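News | Products | Support | Careers | Contact

Reading time: 2 min

Trindari publishes results of hand-held gripper comparison

ADADCOMBE, 1 July 2026 – Trindari, which makes and tests gripping tools for robot developers, today published the results of a comparison between two finger designs for hand-held grippers. The work was carried out at the company's Adadcombe test room and covered 3025 recorded attempts on light and awkward household items.

The two designs are the Ardeleanu, a stiff finger with a blocky jaw, and the Droner, a softer finger meant for thin materials. Operators worked at a table with one gripper in each hand, picking up an item and placing it in an open bag. Each attempt was marked as a clean pick, a dropped item or a damaged item.

The Ardeleanu had fewer drops on hard items. The Droner did better on paper and thin film but needed its pads replaced more often. On items with both a hard and a soft end, such as shuttlecocks, results depended mostly on which end the operator went for.

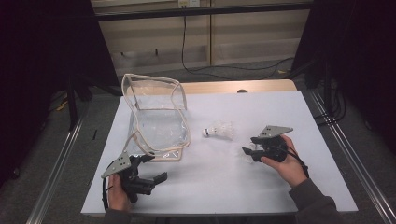 Do the results apply to grippers mounted on a robot arm?

Only in part. A person corrects for a poor approach without thinking about it, and an arm does not. Trindari ran 1127 of the attempts with a fixed approach angle to narrow that gap, and those are listed separately in the report.

"We wanted numbers that a small lab could check for itself," said Sânziana Văduva, who led the comparison. "The stiff finger is the better choice for most mixed work. If you handle a lot of film, get the soft one and budget for pads."

The report also covers cable strain, grip force drift and operator fatigue. Fatigue was the main cause of late-session errors with both designs – sessions are now shorter as a result.

The full report and the test item list are free to download from the Trindari website. A second comparison, on wrist cameras, is planned for September. Both finger sets are on sale now, with pads sold in boxes of 1000 for larger users.

Comments (3)

gripfan_ohio: Any chance of seeing the pad wear figures by item? The summary only gives totals.

M.T.: We see the same thing with film. Stiff fingers slide right off it.

benchtop: Does the download include the fixed-angle runs as raw data or just the table?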